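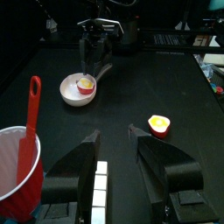 3.2 Collecte par téléopération

Figure 4. Tâche « œufs au plat », vue du poignet : un œuf factice dans la poêle, l'autre sur la table.

Les démonstrations ont été enregistrées sur le poste bimanuel de Dosville, l'opérateur pilotant les deux bras à distance. La consigne tient en une ligne (mettre les œufs dans la poêle) ; son exécution a occupé l'essentiel du mois de novembre. Sur 200 essais, nous en conservons 116. Les autres documentent surtout l'aptitude d'un œuf en jouet à quitter une pince fermée trop vite.

Nous avions d'abord essayé le guidage manuel, bras en main, selon le protocole Povivero. Les trajectoires étaient plus lisses, mais les mains du démonstrateur figuraient sur presque toutes les vues, et la politique apprise semblait les attendre. La téléopération évite ce malentendu, au prix de 40 minutes de formation par opérateur et d'une certaine humilité.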